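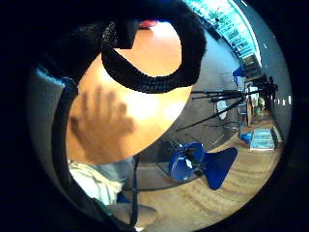
Figura 2. Sombra de una mano sobre una superficie anaranjada.

4. Preparar la galería de una sesión de retrato

Esta sección explica cómo crear en Lesotach la galería que recibirá el cliente y cómo abrir la selección de fotos. Antes de empezar, la sesión debe figurar como «Realizada» en la agenda.

1. Abra el menú Sesiones y elija la ficha del cliente.
2. Pulse Crear galería. El programa propone como nombre el de la ficha; puede cambiarlo.
3. Seleccione una plantilla. Tinlow muestra las fotos en columnas y Rudd las presenta de una en una.
4. Arrastre los archivos JPEG a la zona de carga. Se admiten hasta 100 por galería.
5. Active la marca de agua y compruebe el resultado en Vista previa.
6. En Selección, indique cuántas fotos incluye el paquete contratado.
7. Pulse Enviar enlace.

Nota: el enlace caduca a los siete días. Para prorrogarlo, entre en la ficha y pulse Renovar. Cada galería permite dos prórrogas.

Nota: si el retrato es de grupo, añada los demás correos en el campo Invitados. Los invitados pueden ver las fotos, pero no marcarlas.

Precaución: no cambie de plantilla cuando el cliente haya empezado a elegir. Las fotos marcadas se conservan; los comentarios se borran y no se pueden recuperar.

Los pedidos de copias en papel se gestionan desde el módulo Alleck, descrito en la sección 5.

Última revisión: 6 jun 2025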